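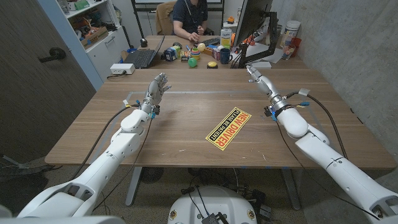

Cleaning up after a break-in: small jobs for the first day at home

Once the officers have gone and you have your report number written down somewhere safe, you're left with a house that doesn't feel quite like yours, and I do think the best medicine is a broom and a pot of coffee. We had our turn in December, on the Gestcombe side of Nadgate, and these are the things I wish I'd had on a card by the phone.

Take your photos before you tidy a single thing. Get the door, the window, the drawers, all of it, even the dull corners. Our insurer asked for a view of the back step that I had already swept (of course I had!).

Put on thick-soled shoes and work gloves for the glass. Pick up the big pieces first and lay them in a cardboard box, then sweep, then go over the floor with a damp slice of bread or a folded wet paper towel for the slivers. Shine a flashlight low along the floorboards afterward and you'll find more, I promise. Tape the box shut and write GLASS on it for the trash crew.

Fingerprint powder is a nuisance. Vacuum it up gently with the brush attachment, and don't rub, or it smears into the paint. What's left on a painted sill comes off with warm water and a little dish soap, changed often.

For a broken pane, a sheet of plywood screwed over the opening will see you through the night. While you have the drill out, look at your strike plates. Ours were held by stubby little screws, and we swapped them for three-inch ones that reach the stud.

Then call next door and tell them what happened. They'll want to know, and somebody may bring soup.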